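Can a machine wipe my table yet?

February 27, 2020

My mother has asked me the same question every winter for 6 years: when will a robot come and do the housework? She asks because I work with machines and she thinks I am keeping one from her. I always answer "soon", and I start to feel ashamed of this word.

So this month I tried to answer her properly. I read what I could find, I talked with people at work, and I made a list of the chores in my own flat in Stesville. Then I wrote next to each one if a machine can do it today, in a normal home, without an engineer standing beside it.

The floor was easy. Our vacuum, a Flultora, cost 585 dollars and it does the hallway well. It doesn't like the fringe of the rug, and I must lift 4 chairs before it starts, so a part of the labour is still mine. But I would not go back to the broom.

The dishes are half done. The dishwasher washes them, of course, but the loading is the real chore, and for that I know of nothing I could buy. Laundry is the same story. The drum turns by itself and then I stand there for the rest of the evening with the socks.

After this comes everything that happens on a table, and that was the part which surprised me. At the Brarnivitz shop, where I do the packing schedules, there is an arm that moves 300 cartons in one shift and doesn't get tired. All the cartons are the same size and they arrive at the same place. Put my breakfast table in front of it and it would be lost. A cup is round and slippery, a newspaper bends, a crumb is too small to pick and must be swept. I do all of this while I am thinking about something else.

Two fingers are enough for many things, I believe. If I try to clear my table using only the thumb and one finger of each hand, I am slow, but I manage – except the wiping. For wiping you need to feel how hard you press. Pale wood like the one in my picture is not forgiving, and you also have to know where the clean part ends, which on a grain full of loops and stripes I find difficult even with my own eyes. 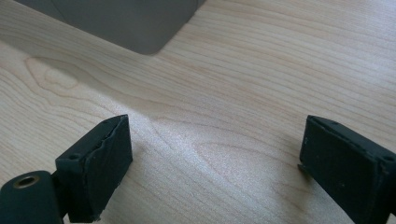
Halldóra Lauritsen wrote to me after I shared my list that I am judging the machines too strictly. In her opinion a robot that clears a table slowly would still be welcome, because it can work while everybody sleeps, and she would happily leave it the whole night for one table. She only asks that it doesn't wake the dog.

I had not thought about it this way. I was comparing with my own speed, and maybe speed is not important at home as it is in the shop. But I would still want to trust it with the glasses, and I don't yet.

My mother will visit in June, when the road from Rutherford is better. I will show her the vacuum again and tell her that the table is still our job. She will say that she knew it.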